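3.2 Looking after the cell

We built the Osbridge cell in May, and I'll admit that most of my time since has gone on upkeep. The arm came to us with the Hägglund fingers already fitted, and these drift. After 170 cycles or so one finger closes a touch later than the other, and the grip goes off centre. We don't re-zero by eye any more (I tried, and I was rubbish at it!). I now bring the open fingers up either side of the white upright and read the gap on each side from the wrist camera, as in Figure 4. If the two gaps differ by more than 5 pixels, I loosen the finger mount, nudge it and start again - a job of 11 minutes on a good day.

The roller track in the blue bin is the other thing I keep an eye on. Its crossbar is held by small fixings, so I go over those with a spanner every 16 runs and wipe the rollers while I'm down there. We borrowed that routine from the Meralmont cell, where a slack rail once spoilt a whole batch of Flirness trials. 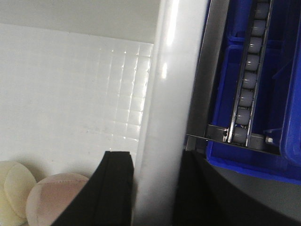 Figure 4. Wrist view during the centring check, with the fingers either side of the upright and the roller track to the right.

The gap readings go straight into the run log, so a bad grip can be traced back to the last check.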